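2018-10-11, Tilley workshop, retail tag bench

Stock loss job for the Nimine store. They are missing up to 400 pairs of leggings since March and want to know if the door gates are at fault.

Ran two hard tags through the test gate, 5 passes each. Tag A alarmed every time. Tag B missed twice, both times held flat against the body at hip height. Foil-lined bag not tried yet – Lovisa is bringing one from Skenduldale.

Gopinath thinks the gate gain was turned down after complaints about false alarms. Log on the controller only holds 3000 events, so the older ones are gone. Asked Bhavana to pull what is left before anyone resets it.

To do: repeat B with gain at the factory setting, write to store about fitting room checks.

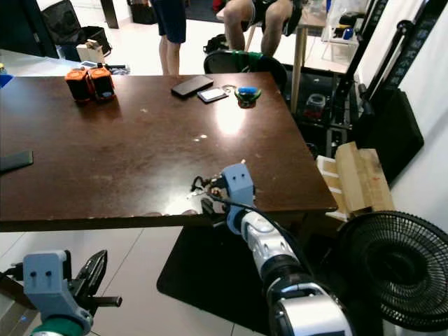
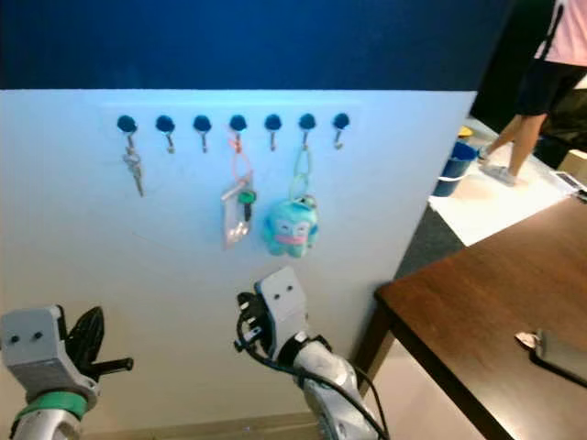
Table, and the key hooks on the wall.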